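Peklow and Gunlow ministers put off river crossing vote until August

January 22, 2018

PRURNELL - After close to nine hours of talks, two coffee breaks and a dinner that went cold on the sideboard, ministers from Peklow and Gunlow agreed on Monday night that they were not ready to agree, and that the question of who may cross the Lema River for work, and with what papers, will come back to the table in August.

It was a friendly enough evening, by all accounts, and a good deal friendlier than the last one. The two delegations arrived a little before noon in a wet snow, shook hands on the steps of the old customs house, and went straight in to talk about the day permits that let people who live on one bank earn their living on the other. There are 3,387 of those permits in use at the moment, most of them held by Peklow residents who work in the mills, hospitals and greenhouses on the Gunlow side, and all of them were due to run out at the end of March.

They will now run until the end of September, which will come as a relief to a great many families who had been wondering since before the holidays what spring was going to look like.

"I would have liked to go home tonight with the whole thing signed, and I won't pretend otherwise," said Rehema Gachanja, the Peklow interior minister, who came out to speak to reporters still holding her reading glasses. "But people can go to work tomorrow morning and the morning after that, and they can plan their summer, and that was the part I was most worried about when I got on the train."

Her counterpart from Gunlow, Dirk Wuyts, said his government still wants a yearly ceiling on new permits and has not changed its mind about that, though he allowed that the number could be discussed. Gunlow came to the meeting asking for a limit of 500 new permits a year. Peklow would prefer no limit at all, and its officials pointed out more than once during the afternoon that 663 people are already on the waiting list, some of them with job offers in hand.

"We have hospitals that need nurses and we have towns that feel they were never asked," Wuyts said. "I have to be able to look both of them in the eye."

There was some movement on the smaller matters, and the people who live along the river may find they care about these more than the ministers do. The bridge gate at Prurnell, closed at ten every night for as long as most residents can remember, will stay open until midnight beginning next month, so that workers on the late shift no longer have to take the long way around by the dam. Schoolchildren who cross with a parent will no longer need a paper of their own. And the two sides will share a single application form in place of the two they have now, to be filled in once and accepted at the permit offices on both banks.

The form will also be offered online, something applicants have been asking for over several years. The permit records are still kept separately, on office computers that do not exchange files, and clerks on both sides have been retyping one another's lists by hand. Almost 233 applications were held up last fall while spellings and birth dates were checked against each other. Both governments have promised money to join up the records before the summer talks, though neither would say how much.

Gachanja and Wuyts are expected to speak by telephone in the coming weeks, and their staffs will go on meeting in the meantime. The August session will be held on the Peklow side.
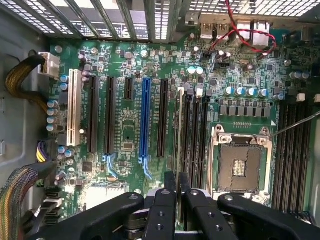 The motherboard of a desktop computer inside its open case.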